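Robots That Sew: Our Visit to the Pryor Open Day

Student project report, Robotics and Automation module
August 5, 2018

1. Why we went

Our project asks a simple question: how much of a fiddly hand skill can you pass through a machine before the person doing it stops feeling in charge? We had spent most of the spring reading about this and were getting a bit stuck. Papers are good at telling you how a wrist joint is laid out and not very good at telling you what it is like to use one. So when the Pryor building put on an open day for its surgical robotics lab, our whole project group signed up the same evening.

There were 34 places on the student tour and we were split into smaller groups at the door. Ours started in the lecture room, went on to the demonstration lab and finished in the workshop, where we got to ask all the questions we had been saving up (far too many, judging by how long we overran).

2. The introduction talk

The talk was pitched at people with no medical background, which suited us. The main point was that the systems used in this lab do not decide anything for themselves. A person sits at a console, moves a pair of hand controls, and the instruments copy those movements on a smaller scale. The lab's own research platform is called Nenora. It is used for training and for trying out new control software, and it never goes near a patient.

We had expected a lot of talk about artificial intelligence and got a lot of talk about cables instead. This was brilliant. Each instrument is driven by thin cables that run down a long shaft, over small pulleys and on to the jaws. When a motor at the back end winds in one cable, a jaw moves at the front end. All the trouble comes from what happens in between: cables stretch, pulleys rub, and the jaw ends up slightly away from where the computer believes it is. The Otach software, which two of the research students have been writing, tries to guess the size of that error and correct for it while the instrument is moving.

We wrote down "backlash" and "cable stretch" and underlined both. They come up again in section 5.

3. The suturing demonstration

This was the part everyone had come for. The operator sat with their back to us, and we followed the work on a big screen at the side of the room. The task was stitching and knot tying, and the view was so close up that you forgot how small everything was. One person in our group had guessed the instrument tip would be as long as a finger. It was a good deal smaller, and there was a proper gasp when a spare one was passed round in a clear box. 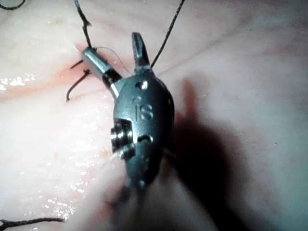

Figure 1. Close view of the instrument at work, with its jaws open and black suture thread beside them.

What we noticed first was how much the jaws open and close. When you tie your shoelaces you hardly think about letting go, but in robotic suturing every grip and every release is a separate decision. Pick up the thread, wrap it, let go, reach across, take the other end, pull. If the thread is held too near its end it slips out, and if it is held too far back there is a floppy bit left over that gets in the way of the next loop.

The second thing was the pulleys. After all the cable talk it was really exciting to see a pivot standing out from the side of the wrist, with its stack of metal rings, and to know what it was there for. Several of us had drawn this part in our notebooks from textbook diagrams and got the proportions badly wrong.

The third thing was the shadow. The instrument throws a large dark patch on to the tissue next to it, and we had never thought about that as a problem. We asked, and were told that beginners sometimes use the shadow as a clue to height: as the tip comes down, the tip and its shadow move closer together. Experienced operators apparently do it too without noticing.

4. Having a go

After the demonstration we could try a practice rig called Podier, which has the same kind of hand controls but works on foam blocks and rubber rings. The job was to move 6 rings from one row of pegs to another. We will not be publishing our times.

It is very hard! There is no sense of touch coming back through the controls, so you have to judge how hard you are pulling by watching the ring bend. All of us pulled too hard to begin with. By the second turn we had slowed down a lot and were doing much better, and it was surprising how soon the controls felt natural once we stopped looking at our own hands.

The staff said the rig had logged more than 1,000 practice runs, and that the learning curve looks much the same for students as it does for trainee surgeons during their first hour. That cheered us up.

5. What we are taking back to the project

We had planned to build our model gripper with rigid links, mainly because they are easier to make. After the visit we want to try cables. The first version will have two jaws on a single pivot, driven by fishing line over printed pulleys, and we will measure how far the tips drift from their commanded position as the line stretches. We will also add a lamp on one side, so that we can test the shadow idea with people who have never used the gripper before.

Still to sort out:

Where to mount the motors so the line does not rub on the base.
Whether our webcam can focus close enough to be of any use.
How to keep the line tight overnight.

We hope to have the first version moving by December. The lab has offered to lend us a worn-out instrument to take apart, and the argument over who gets to hold the screwdriver has already started.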